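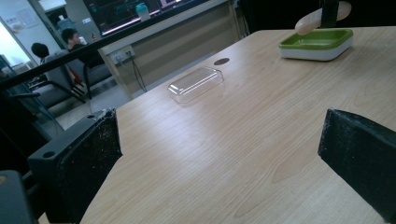

How should the table top be cleaned after food containers have stood on it?

Wipe it with a damp cloth and a drop of washing-up liquid, go over it again with plain water, and dry it along the grain. Leave lids and dishes off until the surface is dry to the touch.

Okdale work table, light wood top

The Okdale is a general-purpose table for shared kitchens, canteens and training rooms. The top is pale beige wood with a visible wavy grain. Knots and darker streaks occur in most tops and are not treated as faults. The finish reflects overhead lighting, so a top placed directly under a ceiling lamp will show a bright patch when viewed at a low angle. Customers who find this a nuisance should order the matt finish, which is supplied at the same price.

Cable opening

Each top is bored with one round cable opening, fitted with a dark grommet. The grommet is a push fit and can be lifted out for cleaning. Crumbs and liquid collect in the rim, so the grommet should be washed whenever the table is used for serving food. It is not a drain. Larger spills should be wiped away from the opening and towards the nearest edge.

A second opening can be bored to order. Please send a sketch with the position measured from the near left corner. Openings cannot be moved once bored.

Otik dishes and lids

The Otik range is sold separately and is sized for use on the Okdale. Two pieces are kept in stock:

Otik square dish. Lime-green interior, white outer rim and base, shallow flat tray. Suited to sliced fruit, biscuits, sachets and small dry items. The rim is thick enough to grip with one hand when the dish is full.

Otik clear lid. Transparent plastic, rectangular, rounded corners. It fits the rectangular Otik tub and does not fit the square dish. Orders are sometimes placed for the lid and the dish as a pair, and these are queried before dispatch.

Both pieces may be washed by hand or on the top rack of a dishwasher. Scouring pads will cloud the lid. Store lids flat - they take up a slight bow if stood on edge under weight.

Ordering data

Okdale table, gloss finish: order code 445
Okdale table, matt finish: order code 445 M
Otik square dish, lime and white: order code 300
Otik clear lid: order code 300 L
Spare grommet, dark: order code 11

Dishes and lids are packed in cartons of 2. Tables are delivered with the legs detached and the fixings bagged and taped to the underside of the top. Check the bag before disposing of the wrapping.

Care of the top

Hot pans must stand on a mat. Tea, beetroot and turmeric will mark the gloss finish if left overnight. Light scratches in the matt finish can be rubbed down with the fine pad supplied; the gloss finish should be returned to the workshop for refinishing. Do not use bleach or cream cleaner on either.

Enquiries

Orders and deliveries: Viera Michalík, Cunditthorpe showroom
Bored openings and refinishing: Mikkel Briem, workshop

The Cunditthorpe workshop closes for stocktaking in June. Orders for bored tops received in that month are put in hand when it reopens.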